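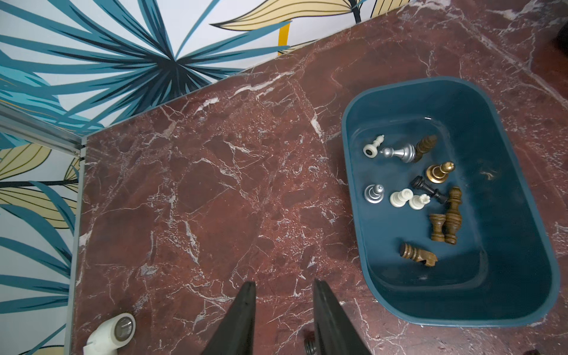
2 min read

Odd chess pieces! If your place is anything like mine you've got pawns in the cutlery drawer, a bishop in the button jar and no idea which set any of them started out in. I finally gathered mine up last March and I've picked up a few habits I'm quite pleased with.

First up, use a tray. I like a plastic one with a decent rim, because round-bottomed little pawns will roll straight off a table and under the fridge (ask me how I know). A dark colour is best, the pale pieces jump right out at you. Tip everything in at one end and keep the other end free for sorting into. I go by material first, then colour, and worry about size last.

Wash plastic pieces in lukewarm water with a drop of dish soap. Wooden ones only get a barely damp cloth, and never leave them soaking. If the felt's coming off the bottom, a dab of craft glue and 2 hours upside down will fix it.

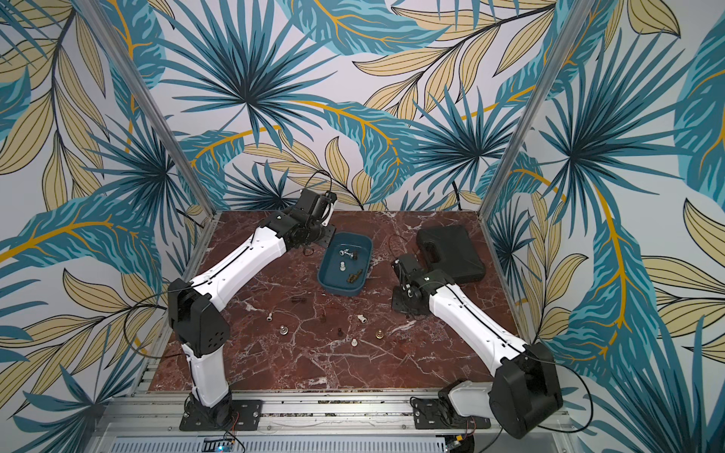

Now, the table. Stone tops with lots of veining are gorgeous but they're terrible for losing small things on, so do a slow sweep with the flat of your hand before you pack up. Wipe with plain warm water and dry it off with a soft cloth. No vinegar on real marble, ever! It'll dull the finish and you'll be cranky for weeks.

For storage I use zip bags, one per set, with a bit of paper inside saying what's missing. My Fliridley travel set has been short 3 pawns for years, and the market at Fultside sells loose ones for around 100 cents each, so the note comes along in my purse.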